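Search this site Search Go

Folding on the bed is back in Groltuddale

Last updated: August 28, 2024

I never thought I'd be writing up laundry for the town page, but the clothing swap in Groltuddale is taking sign-ups again and everybody I know seems to be sorting closets! The last one, in May, brought in 214 bags, and the organizers want this round's clothes folded before they get to the hall. Bags of balled-up shirts held up the line last time (guilty, two of those were mine).

So I went to see how the folding goes at home, and it goes on the bed. No ironing board, no special table, just a light blue sheet pulled over the mattress and the dark stuff spread out on top, where you can find the seams and hems without squinting.
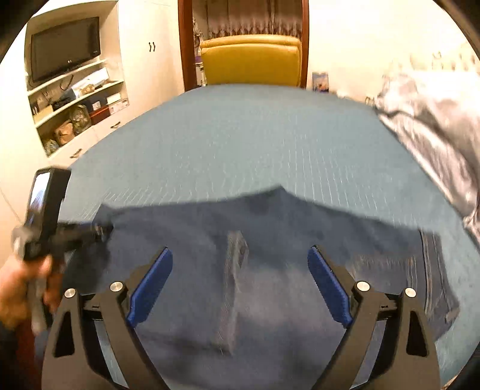
Jeans get their own rule

Lorenz Kofler wrote the folding notes for the swap, and he's pretty firm about denim. Lay the jeans flat, fold them lengthwise so one leg sits over the other, then square off the ends. After that you can fold them up as small as you like, as long as the bundle stands up in a Plastia crate. He'd like pockets emptied first, please. I got 2,000 words of notes from him and I'd say half of them are about pockets.

I tried it with my own pair when I got home and the lengthwise part is easy. Getting the back pockets to lie flat took me a couple of tries, and I still ended up with a lump (one receipt, very old).

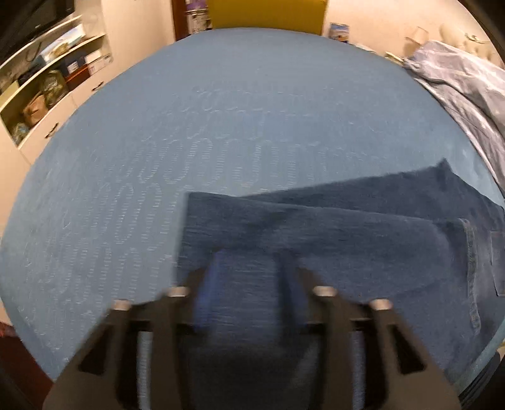 Wendelin Hofstetter wrote in to say the lengthwise fold is fine for jeans but heavy work pants do better rolled, and could the swap please take both. I passed that along. Kofler says rolled is okay if it's tied, and crates go out to anyone who signs up at the hall.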